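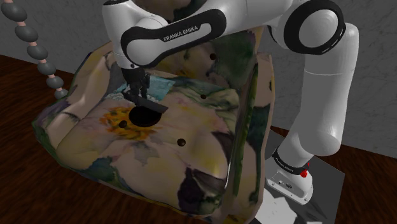
Fig. 1. Armchair with a floral cover, dark wood floor, gray wall.

Why people keep old chairs: my project report

I picked this topic in September, mostly on account of my grandmother's living room. She has had the same armchair my whole life and it has been re-covered twice, and every time somebody brings up buying a new one she changes the subject. So I wanted to find out what it costs to keep a chair going, and why people bother.

My main source was Gopinath Kurup, who runs a small upholstery shop called Bekwood. He let me sit in from 10 in the morning until closing and ask whatever I liked (I asked a lot!). He told me floral fabric went out of style and came back more than once while he's been working, and that big prints are a pain – you have to line up the flowers across the seat and the back, and you waste a lot of cloth doing it.

The other part was a survey. I put it on our neighborhood page and got 758 answers, way more than I was ready for, and typing them into a spreadsheet ate up most of a month. I only asked three things: how old is your oldest chair, where did it come from, and would you pay to have it fixed. Loads of people skipped the second question, so I ended up leaving it out of my charts. I should have made it a pick list instead of a blank box.

What surprised me was the last question. I figured people would say no once they thought about the price, but plenty said yes, and some wrote whole paragraphs about a dad or an aunt who used to fall asleep in the chair. One lady said hers had moved with her to every apartment she ever had and never once fit through the door on the first try.

If I did this over I'd talk to a second shop. I emailed Valdovinos and they did write back, just after my draft was due. I'd also learn more about what goes inside a chair – I spent so long on fabric that the springs and padding only got half a page in my notes.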